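Report on Our Class Visit to the Handling Lab at Nivcombe

Introduction

In January our automation class spent a morning at the open day of the handling lab in Nivcombe. The lab is shared by Sturkari, which designs grippers, and Endel, which works on the software. Our assignment was to watch at least two demonstrations, write down how the work is done, and say what we would do differently in our own gripper project. We were split into groups, and ours had 10 students. The visit started at 9:30 and ended just after noon.

Background

Before the visit we read the handout from the lab. It explained that hand-held grippers let a person do a task with the same kind of fingers a robot arm would have. A camera on the gripper records the work, and the recordings are later used to train a robot. The handout said the lab had collected 995 recordings for small household objects so far and that each one is checked before it is used. The project that covers these objects is called Bautista.

What we saw

The first demonstration was a talk with slides on finger shapes. The speaker compared soft pads with hard, flat fingers. Soft pads give more grip on round things, but they wear out and have to be replaced. Hard fingers last longer and are easier to measure. We got to hold a spare set and open and close them. They were stiffer than we expected.

The second demonstration was at a white table and was about objects with uneven edges. The object was an oval picture frame with pearls and a silver rim. It is a difficult shape for a gripper. The sides are curved, the rim has a raised pattern, and the frame stands on a small ball foot, so it can't be treated like a box with flat sides. 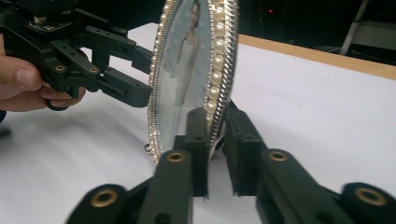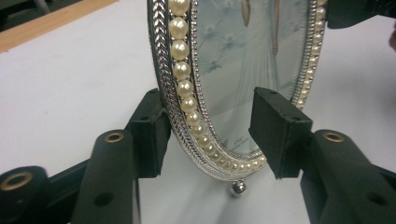 Figures 1 and 2. The oval frame at the demonstration table, with gripper fingers at its lower part.

We wrote down these points from the explanation at the table:

The person doing the task should come in slowly and line up both fingers before closing them. If one finger touches first, it can push the object.

Where the fingers close matters a lot on an oval. Near the widest part the two sides are almost parallel. Lower down they slope toward each other, and the grip can slip.

A second gripper can steady the object, but both people or both hands have to agree on who lets go first. The lab has a spoken count for this.

Shiny surfaces are a problem for the camera. Glass and polished metal pick up the lights, and the software may lose the edge of the object. Endel keeps these recordings and marks them as hard cases.

Questions and answers

We asked how long it takes to learn to use the gripper. We were told most people can pick up simple objects within 31 minutes of practice, which was the average from the lab's own training sheet. Decorated objects take longer. We also asked what the fingers can lift. The staff said they keep to objects under 400 grams at this station - heavier ones go to another table with a different gripper, which we did not have time to see.

One student asked if the robot copies the person exactly. The answer was no. It learns from many recordings and has to adjust when the object is in a new place.

What we would change in our project

Our class gripper has only been tested on blocks and a plastic cup. After the visit we decided to add two objects with curved sides and one with a shiny surface. We also want to mark the finger positions on our test sheet, which we have not done until now.

Problems during the visit

It was hard to hear at the back during the second demonstration. Our notes on the spoken count are incomplete for that reason, and we have written to the lab to ask for the correct wording.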